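News > Athletics > Press releases

We use cookies to improve your visit. Accept all | Settings

Trandel Harriers name two for June relay meeting at Dakach

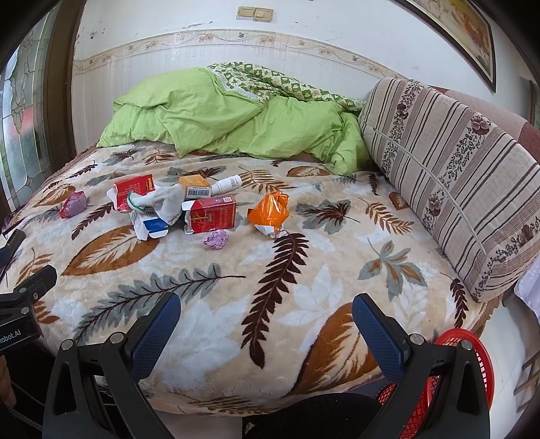
Trandel Harriers have picked Nam-gil Shim and Elli Kinnunen for the June track meeting at Dakach, the club confirmed on 9 Feb 2019. Shim goes in the 200 metres, Kinnunen in the 500, and both will run legs in the mixed relay. Selection was done early this year as the entry desk at Dakach closes sooner than it used to. Kit as per last season – club vest, dark shorts, plain white socks, like the crumpled one on the leafy beige blanket. Spare pair in the bag please. Spikes to be checked at the gate.

Shim joined from Pyo last winter and has trained mostly on the bend since. Coaches pleased. "I lost too much coming off the turn at the indoor meeting, I know that," he said. "We have been working on it every session and I want a proper race now, a hard one. Dakach is a quick track and I like the outside lanes there."

Kinnunen is back after a calf injury that cost her most of the summer. Passed fit by the club physio, no restrictions. The 500 is not a distance she has raced often but she asked for it. "Its an odd one, you can't sit in and you can't go flat out," she said. "I went off too fast the only time I tried it and paid for it down the straight. Won't do that again."

The other relay legs will be named after the trial at Brodulska. Trial is open to all first-claim members, senior and under-20. Names to the club office by the end of the month before, late entries only if there is a lane going spare. No charge to run.

Travel to Dakach by coach from the Brodulska car park. Seats for athletes first, then familes and supporters if there is room. Time of departure to follow once the timetable is out – last year's was changed twice so we are waiting for the final one.

Trandel Harriers train at the Brodulska track all year round. New members welcome, any standard. Press passes and interview requests for Shim and Kinnunen through the club office, please give us a day's notice.

Ends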